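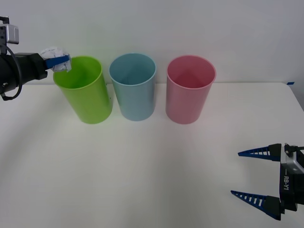
Fig. 1. Green, blue and pink bins on the white table, with two robot arms.

12 shares | 3 comments

Setting Time and Gelatin Level in an Unbaked Cheesecake
Joni Laaksonen, Food Preparation course, final report
July 19, 2025

1. Purpose

The Furnulcombe recipe for lemon cheesecake calls for an overnight set. The project tested whether a higher gelatin level gives a clean slice after a shorter time in the refrigerator, and what this does to the texture.

2. Ingredients and method

The base was crushed oat cookies and melted butter, pressed into a springform pan and chilled for 60 minutes. The filling was full-fat cream cheese, whipped cream, sugar, lemon juice and powdered gelatin. Total filling weight was 2,016 g, divided equally among four small pans.

Gelatin was soaked in cold water for 10 minutes, then warmed until clear. A spoonful of cream cheese was stirred into it before it went into the bowl. In a trial batch in January this step was left out and the filling had rubbery threads.

Pans A and B had the gelatin level in the recipe. Pans C and D had one and a half times that level. A and C were cut after four hours, B and D after sixteen.

3. Results

Pan A slumped when the ring was removed and could not be served in slices. Pan B held its edge and was soft in the mouth. Pan C cut cleanly, with slight sticking at the center. Pan D was firm throughout, and two of the three tasters called it bouncy. The lemon flavor was weaker in D than in B.

4. Sources of error

The refrigerator was opened often during the first four hours. Lemon juice was measured by spoon, around 100 ml in all, and may have differed between pans. The tasters knew which pan was which.

5. Recommendation

Use the recipe level when the cake can stand overnight. For same-day serving, use the level in pan C and wipe the knife between cuts. A level between the two was not tested.

3 comments | 12 shares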